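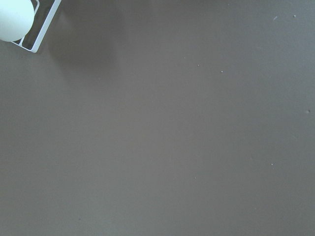 **From the allotment shop, 29/01/2021**

Well, the seed potatoes have come, and the shed smells of earth and paper sacks again, which always cheers me up at this end of the winter. I had meant to write a short note this time and let you all get back to your catalogues, but so many of you have been asking about marmalade that I'm going to give it most of the page instead (potatoes at the end, I promise!).

It has been a very good year for it. The Sevilles came in early, they were firm and knobbly and full of pips, and by the middle of the month we had sold 44 boxes, with people ringing up to ask whether any more were on the way. They weren't, I'm afraid, but there are still a few loose ones in the crate by the door, and they freeze beautifully whole. Just put them in a bag and forget about them until you have a free afternoon. The set can be a little weaker after freezing, so add an extra orange for every eight or so and you should be fine.

Now, the method. I was brought up on the whole fruit way, where you simmer the oranges uncut for a couple of hours until a skewer slides straight in, and then let them cool before you do any slicing. It's far kinder on the hands than shredding raw peel, and the kitchen smells heavenly all morning. Halve them, scoop the middles into a sieve over the pan, and push through as much of the pulp as you've the patience for. Everything left in the sieve goes into a square of muslin, pips and all, and that gets tied up and boiled along with the rest.

Several of you said last year's batch never set, and when we talked it over it was nearly always the same story: the pan was too full, or the sugar went in before the peel was properly soft. Peel won't soften any further once the sugar is in, however long you stand there stirring. Make two small batches if your pan is on the small side. I know it's a nuisance, but a rolling boil needs room, and I have scrubbed enough burnt sugar off a hob to feel strongly about it.

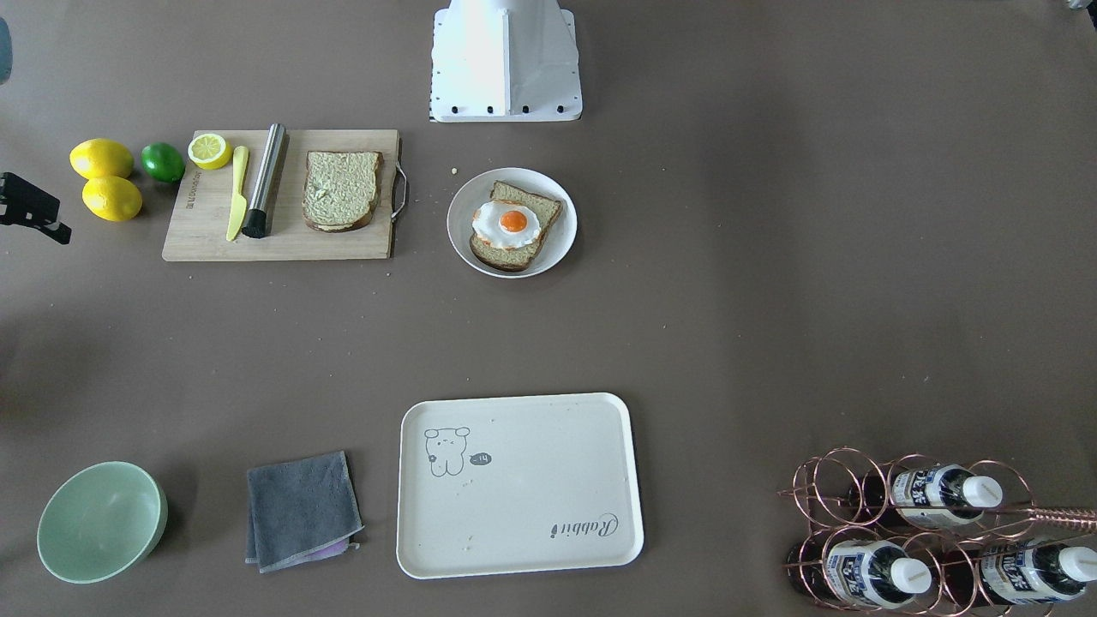
Lemon is the other thing worth getting right. I put in the juice of two for each kilo of oranges, and I drop the squeezed shells in with the simmering fruit as well, then fish them out later. Lime makes a lovely change if you like a sharper breakfast, though the peel stays tougher than you'd expect, so slice it as finely as you can manage and give it longer in the water before the oranges go anywhere near it. One of our members makes a three-fruit version with grapefruit every year and swears it keeps the longest, but in our house nothing has ever lasted long enough to test that.

For jars, we have the plain Vindar ones back in stock, with new lids, at 50 pence each, or bring your own and we'll sell you the lids by themselves. Please don't reuse old lids that have gone rusty round the rim. Wash everything in hot soapy water, warm the jars in a low oven, and let the marmalade stand for a quarter of an hour before you pot it, or all your peel will float up to the top and sit there looking smug.

If you end up with more than you can eat, the Flostasitz hall is collecting jars for its food table again. Last year they gave out 691 of them, mostly jam and chutney, and they tell me marmalade goes first. Put the date and what's in it on the label, and leave them in the porch in a box with a lid on.

Potatoes, then. First earlies are in the left-hand bay, seconds behind them, and the maincrops will follow in March. Set them out to chit somewhere light and cool, with the end that has the most eyes facing upwards. Egg boxes are perfect, and we have a great tower of them behind the till, so do please take some away with you. Onion sets should be here before long as well, and I'll pin a note on the gate when they are.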